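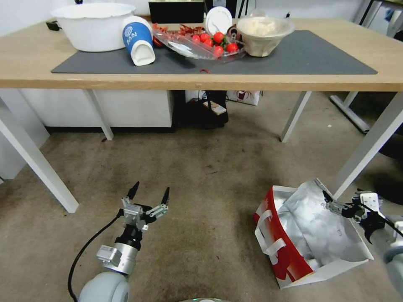

## 4. Where the demonstrations come from

### 4.1 Two ways of showing

We collected 198 demonstrations of the bag task from the Bronano set. Of these, 118 were given by remote control through the Hatitz leader arms, and the rest by hand, with the demonstrator holding the wrists and moving the arms through the motion while the motors compensated for gravity. The task is short to state: reach a foil-lined paper bag on the carpet, take hold of the lining or the handle, and stand the bag up so that its opening faces the ceiling.

It is usual at this point to say that hand guiding is natural and remote control is precise. We repeated this claim in our own proposal and now doubt both halves of it. Hand guiding is natural for one arm. With two arms and a target on the floor, the demonstrator has to crouch beside the base and push both wrists while leaning over the thing being grasped. Johannes Mathebula, who gave most of the hand-guided episodes, could not see the left fingers during the reach for many of them and went by feel. A policy trained on camera input has no such feel to go by. Whatever he was using to decide when to close the gripper is missing from the recording, and no amount of further training on those episodes will put it back.

Remote control has the opposite fault. The operator sees more or less what the cameras see, so the record is fair in that sense, but the leader arms pass back almost no force. Foil lining gives way under the fingers with hardly any resistance. Operators learned to overclose. They would pinch well past the point of contact and wait to see the foil crease before lifting. The policies copied the pinch and the wait, including the wait in cases where there was nothing between the fingers.

### 4.2 The setting

All episodes were recorded in one room, on a beige carpet, with a table standing behind the work area. The objects on the table belong to other Bronano tasks and we left them there. Figure 1 gives the view from the head camera, the same view the policy is given.

We draw attention to the table because reviewers of an earlier draft took it as evidence of a "cluttered, realistic" environment. We would be more careful. Clutter that plays no part in the task is a weak test. The tray of chilies and tomatoes, the bowl and the cup are all well above the target and none of them can block a reach to the floor. A policy can ignore the upper half of the image and lose nothing. What does matter is the table's front legs, which limit how far forward the arms can go when the bag is low and close in, and we have no measure of how often an operator changed the approach on their account.
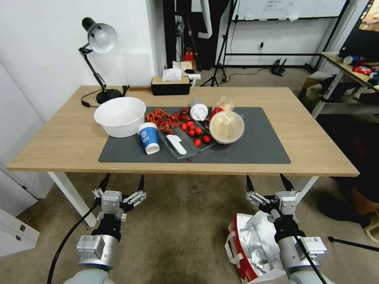 *Cabrera, October 14, 2026*

**Figure 1.** Head camera view with both grippers open and the bag on the floor below and between them. The crumpled foil is silver and the carpet is pale, and the fingers themselves are black-tipped. The white handle loop can be made out here; in other episodes the foil covers it.

The bag's pose was meant to be varied by the person resetting the room. It was varied less than we had hoped. When we went back through the Lokex logs, bags lying on their side were mostly toward the right arm, and the right arm did most of the work on them. Whether a policy trained on these has learned to use the right arm, or has learned that bags live on the right, cannot be settled from our data. Sandro Pellegrini argues that the two come to the same thing for practical use. The other authors disagree, and the mirrored trials in Section 5 were added as a result.

### 4.3 What was thrown out

We removed 21 demonstrations before training. The rules were set in April, before collection began: an episode goes if the recording has a gap, if a person enters the work area during the motion, or if the demonstrator asks for it to go. The third rule caused trouble. Most of the removed episodes fell under it, and they were mostly slow or ugly, with regrasps and false starts. These may well be the episodes a policy most needs. A set of demonstrations in which nobody fumbles teaches nothing about recovering from a fumble, and a tidy set also flatters the method of collection, as remote operators asked for removal more freely than the person guiding by hand.

We have kept the removed episodes and release them with the others, marked as such. Readers who wish to retrain on all 198 can do so.

### 4.4 On counting grasps

The full set contains 971 gripper closures. We report this number because others report theirs, and we would ask that it be read with suspicion. A closure is logged whenever the finger gap falls below a threshold, so it includes pinches on empty air, double pinches on the same fold of foil, and the habit one operator had of closing both grippers before starting. It says little about how many useful contacts the policy has been shown.

The same goes for demonstration time, which is often given as if an hour were a fixed quantity of teaching. Our hand-guided episodes are longer than the remote ones, largely from repositioning a person's knees. That time is in the data. We tried trimming it by dropping frames with low joint speed, but this also dropped the short pauses before contact, and the trimmed policies behaved worse at the moment of closing. We went back to the untrimmed recordings for all results below.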